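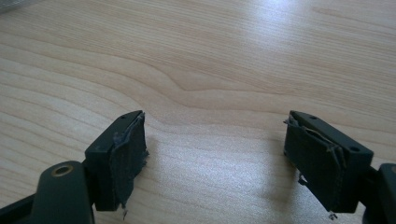
Tabletop at Flusico, Tymoshchuk Street

Tasters wanted - cold soups + dips

Flusico is looking for 44 people to try our new line before it goes to stores. Four chilled soups, two bean dips, one thing we can't name yet. All plant based. No cooking, no prep, you just eat and fill in a sheet.

Who we want:
Adults, any diet. Meat eaters very welcome, we have plenty of vegans signed up already. You should buy ready-made soup or dip at least now and then. No food industry people please.

Allergies: cashew, sesame and celery are in nearly everything. Soy in some. If any of those is a problem for you, sorry, can't take you this round.

What happens:
One visit, 50 minutes. Small servings, water and plain crackers in between. Sheet has 8 questions per product, mostly tick boxes, room for comments at the end. Be blunt. The last batch of the beet one got called "lawn" by half the group and we changed the recipe, so it does get read.

No coffee, gum or strong mints for an hour before. Skip perfume too.

What you get:
$50 grocery card, handed over when you leave. Plus a cooler bag with whichever soup you liked best, if theres any left.

Where: 804 Tymoshchuk Street, side door, buzzer says Cliter (old tenant, still not changed). Street parking only. Step-free entrance round the back, tell us and we'll open it.

To sign up: call or drop in and ask for Kanchan Rathore. Give your name, age, allergies and whether mornings or evenings work better. Mirsad Karagiannis does the scheduling and will get back to you with a slot. Sign up closes 11/17/22 or when we're full.

If you did the Dodusier yogurt panel with us in June you can still apply, diferent product so it doesn't count against you.

One person per household.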